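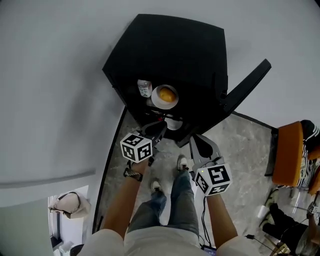

Week two of the gripper bake-off, and my forearms would like a word.

For anyone just joining: Kirsty Hepburn and I are trying to pick a pair of hand-held grippers for the kitchen-chores project. The finalists are the Fekden, which weighs 300 grams and feels like a good stapler, and the Ovavel, which weighs more than that and feels like a stapler that went to college. Both take the same marker cubes, so tracking is a wash. What's left is comfort, cable and jaws.

Jaws first. An orange on a plate on a low shelf sounds easy until you have to come at it from above with two gray pincers and no sense of touch. The Fekden jaws are a little short for shelf work. You end up bending at the waist like a butler. The Ovavel reaches farther but closes slowly, and I kept moving off before it was shut.

Small bottles are fine with either one. Cups I can do by the rim. Plates need both hands and some swearing.

The cable is my real gripe. It hangs down along the forearm and finds every corner a cabinet has. Kirsty says to tape it to my sleeve. I did, on Friday, and then forgot and tried to take off the shirt.

Battery life, which I expected to complain about, was no trouble. The green light stayed green through 100 tries per pair, and I ran out well before it did.

My vote right now is Fekden bodies with longer jaws. Lewis Lindsay has a drawing for a set that adds 6 centimeters, and he wants to print them in June. Kirsty still likes the Ovavel. She has longer arms and less to carry home.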